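Workshop notebook, hygrometer bench
October 2020
Entered by the bench keeper, Fultham shop

Print this page | E-mail this page

Picked up the salt-jar work where it was left in April. The question is still whether the cheap capsule hygrometers we put in the drying cabinets can be trusted between calibrations, and if not, how far off they get and in which direction. The Dirkov cabinet readings and the Jang cabinet readings disagreed all summer by more than either maker's sheet allows. Somebody wrote "sensor drift?" on the whiteboard and it has stayed there.

Method, for anyone repeating this. Saturated salt slurry in the bottom of a glass jar, sensor hung from the lid, lid sealed with a rubber gasket, lead brought out through a plug of wax. Sodium chloride holds close to 75 percent relative humidity over the range we care about. Magnesium chloride holds close to 33. The slurry has to have undissolved salt visible in it at all times. If it all goes into solution the jar is no longer a reference and the run is void. Two of the April runs were void for this and I have struck them from the table.

Jars sit in the foam box, lid on, in the inside corner away from the window. Temperature matters more than I allowed for in the spring. The salt point itself hardly moves, but a jar that is warmer at the top than at the bottom reads low at the sensor, and the error is easily bigger than what I am trying to measure. With the foam box closed the top and bottom thermometers agree to within their own resolution after an overnight soak. With it open they never did.

Results so far. Fourteen sensors in the batch. All were soaked in the sodium chloride jar, then moved to magnesium chloride, then back. The return reading is the interesting one. On the old sensors (the ones pulled from the Dirkov cabinet) the return reading is consistently higher than the first reading. On the unused sensors from the drawer the two readings match as well as I can read them. So the old ones have hysteresis that the new ones do not, at least over this span.

I do not think this is plain drift. A drifted sensor should be wrong by the same amount on the way down and on the way back. These are wrong by different amounts depending on where they have been. My guess is contamination of the polymer layer, probably solvent vapor from the varnished parts that went through the Dirkov cabinet. The Jang cabinet has never had varnished parts in it. Check the cabinet log before repeating this guess to anyone.
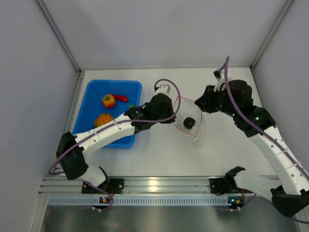
Tried the bake-out on three of the old sensors. Oven at 100 C overnight, then a long soak in the sodium chloride jar to rehydrate. The instruction sheet calls for rehydration at room temperature and I followed it. Of the three, two came back with the hysteresis much reduced and one was unchanged. The unchanged one has a cracked filter cap, so it may have had something more than vapor on it. Set aside, marked with red tape, do not return to stock.

Note on the oven. The dial and the inside thermometer do not agree. I set the dial by the thermometer and ignored the printed scale. If the dial had been trusted the sensors would have been well over the limit on the sheet. Somebody should put a label on it. I have put a label on it.

Readout. The Drutus logger takes a sample every 45 seconds, which is more than enough for jars that need hours to settle. I thinned the files before plotting. The logger's clock was an hour out and I corrected it in the files, not on the logger, so the raw files still have the wrong hour. The corrected ones have "c" at the end of the name. Plot from those.

Settling time. I had been taking the reading after four hours. Looking at the traces, the old sensors are still creeping at four hours and do not go flat until well into the night. Some of the April disagreement may be nothing but this. Overnight soaks only from now on, and no reading counts unless the last hour of the trace is flat to the last digit.

Lead resistance. Checked and dismissed. The capsules are digital and do not care. The two analog ones at the back of the drawer do care, and are not part of this batch.

Also tried a potassium carbonate jar to get a point between the other two. It should sit a little above 40 percent (43 in the table taped inside the cupboard door). First attempt gave a crust on top of the slurry with clear liquid trapped under it, and the reading wandered. Stirred, added a little water, resealed. Second attempt was steady, but I would like a third before using it as a reference. Our carbonate is an old bottle and has been opened many times.

Gaskets. The black ones take a set and leak after a few openings. The leak shows as a slow slide toward room humidity, easy to see in the magnesium chloride jar and easy to miss in the sodium chloride jar when the room is damp. Changed all of them for the thicker orange ones. Wipe the jar rim before closing, since a single grain of salt under the gasket is enough to spoil the seal.

To do:
Bake out the rest of the old sensors in two lots.
Repeat the down-and-back run on the baked ones, overnight soaks.
Third carbonate run, fresh bottle if it has come.
Pull the Dirkov cabinet log and find when varnished parts first went in.
Put one baked and one unused sensor side by side in each cabinet and leave them.

Until the side-by-side is done, treat the Dirkov cabinet display as reading high after any wet load. For parts with a humidity limit on the traveler, use the Jang cabinet. The spreadsheet correction from April should not be applied to anything. It was a single offset fitted to four-hour readings, and two of the points under it came from the void jars.

Magnesium chloride is nearly out. Reordered, same grade. Keep the tub lid tight, it pulls water out of the air and turns to soup.

Last updated: after second carbonate run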